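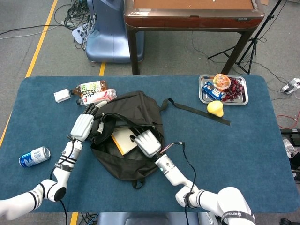 Backpack packing station, left hand at the rim of the bag, right hand in the opening.

Open Day FAQ: Two-Arm Packing Demonstration
Posted August 13, 2024 by Lulell Lab Staff
Filed under: Visits & Demos
14 Shares | 2 Comments

Where is the demonstration held?
In the Lulell robotics lab, Rarkville site, ground floor. Enter through the Polák Street door and follow the signs to room 331. Visitor parking is behind the building.

Do I need to register?
Yes. Each open day has 89 places. Registration closes when they are taken. There is no waiting list, but canceled places go back on the form.

What does the robot do?
It packs a backpack on a felt-covered table. The items include drinks, snacks, fruit and a notebook. Both arms work on the same bag: one hand can hold the rim while the other reaches into the opening.

Why a backpack?
Fabric changes shape when it is touched, and the opening does not stay where it was a moment earlier. A rigid box is a much easier target. Grapes and bottles also call for different grips, so a single packing run covers several handling problems.

Is the robot running on its own?
It depends on the session. Morning runs are operated by a person. Afternoon runs use the Naltier control software with an operator standing by. The schedule at the door says which mode is in use.

How long is a session?
Two packing runs, with time for questions between them. A run that fails is reset and started again — expect some waiting.

How close can I stand?
Stay outside the yellow floor tape unless staff call you forward. There are power strips and cables on the floor, so watch your step. Closed-toe shoes are required.

Can I hand the robot an item?
No. Staff place all items before the arms are enabled. You may suggest a layout for the second run.

Can I take photos or video?
Yes, without flash. Tripods are not allowed in the visitor area.

Are children admitted?
Ages 10 and up, with an adult.

When is the next open day?
In December. The form opens on the Visits page — the date will be listed there first.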